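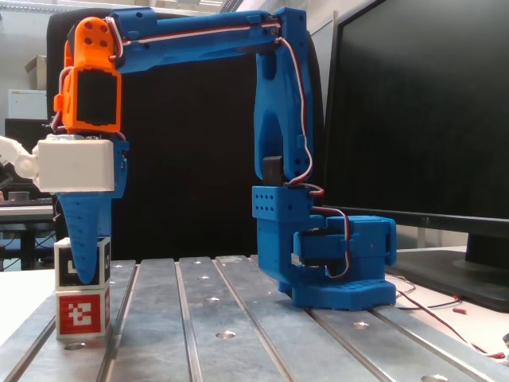 # Put the Part Numbers Back in the Manual

Wednesday, December 26, 2018

My dishwasher stopped draining in May. It is an Estel, six years old, and the fault was a rubber flap smaller than a coin. I found the flap in an afternoon. Finding out what it was called took me 12 days.

The manual that came with the machine runs to 111 pages. Most of those are the same few warnings in different languages. There is a page on loading forks. There is no drawing of the pump, no list of parts and no number I could read to a person at a counter. When I called, I was told that parts information is for service partners. The nearest partner wanted $262 to come and look.

My parents had a washing machine whose manual ended with a fold-out drawing. Every screw and hose had a number, and you could write to the maker with that number and get the thing in the mail. My father was not handy. He replaced the door seal twice.

Companies give two reasons for leaving this out. The first is safety. I take that one seriously where mains wiring or gas is involved, and a manual can say plainly which panels to leave shut. A drain flap is another matter. The second reason is that customers don't want it. Most probably don't, in the week they buy the machine. They want it years later, when the shop that sold it has closed.

Some firms still manage. I bought a Skivwood bookcase last year and the leaflet lists each peg and bracket with a code beside it. My Sunov fan has an exploded drawing printed inside the box lid – easy to throw out, but it was there. Neither of these was expensive.

I don't think we need a grand law to start with. I would settle for a rule that anything sold with a motor in it must come with a numbered parts drawing, on paper or on a page that needs no login, kept up for as long as parts are sold.

The flap came in the end from El Sherbiny, a repair counter two towns over, where the man pulled one out of a drawer and matched it by eye. It cost less than lunch. He had drawn his own parts chart for the Estel, in pencil, and I asked for a copy. It's taped inside the cabinet under my sink.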